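Mapplebeck Home Notes
Kitchen and Workshop Tips

Bar Soap at the Sink: Drainage, Storage and Cleanup

A bar of soap wears out in two ways. Some of it goes down the drain during washing, and some dissolves while the bar sits in water between uses. The second loss can be cut sharply with a change of dish and a change of position.

Choosing a dish

A dish should hold the bar clear of standing water and let air reach the underside. Openings matter more than depth. A solid dish with molded ridges works for a while, but the spaces between the ridges fill with soft soap and the bar ends up lying in it. An open grid drains at once. If the sink deck is stone or bare wood, put a tray under the grid and empty it daily.

Small bars and end pieces need smaller openings. A sliver left on a wide grid will sag into the gaps and harden there.
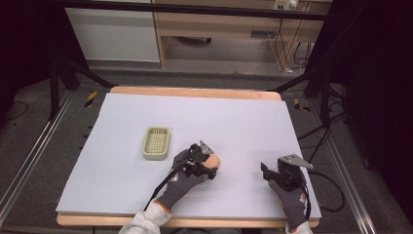 A slotted base lets water out from under the bar.

Position

Keep the dish out of the line of the faucet. Run the water at full pressure, note where the splash lands, and set the dish outside that area. On a workshop sink the splash zone is usually wider, and a wall bracket at elbow height is the better choice. Fix the bracket with stainless screws. Plated screws will rust within a season and stain the wall.

Do not put the dish on a windowsill that gets afternoon sun. In August a soft bar will slump on a hot sill, and a dry one will crack along its length. 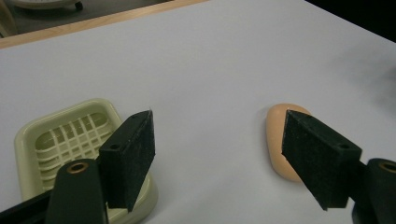 Filed under: Sink and Counter | 1,158 views | 4 min read

Curing new bars

Unwrap new bars as soon as they come home and stand them on edge in a linen closet or on an open shelf. Leave a finger's width between bars. After 4 weeks the bars are harder and will last longer at the sink. Handmade bars benefit most. Heavily milled bars gain less, though there is no harm in storing them the same way.

Rotate 2 bars at a busy sink. Use one in the morning and the other in the evening, so that each has time to dry through.

Cleaning the dish

Soap film is a mix of soap and minerals from hard water. Hot water alone will take off the soap and leave the minerals.

1. Scrape off the soft soap with a plastic card and keep it for the jar (see below).
2. Soak the dish in hot tap water for ten minutes.
3. If a white film remains, soak again in equal parts white vinegar and warm water. Skip this step for marble, limestone or unsealed metal dishes.
4. Clear the openings with an old toothbrush, working from the underside.
5. Rinse and air dry upside down.

Do not use boiling water on plastic. Thin rims will warp and the dish will rock on the counter.

Using the scraps

Collect scraps in a wide jar with the lid off until they are fully dry. Grate them and add hot water a spoonful at a time until the mix is the thickness of yogurt. This paste is good for shirt collars and paintbrushes used with water-based paint. It should not be put in a pump bottle, where it will set and block the tube.

Dry scraps can also be rubbed on wooden drawer runners and on the threads of wood screws before driving.

More in this section: Clearing a Slow Drain. Storing Sponges. Descaling a Faucet Aerator.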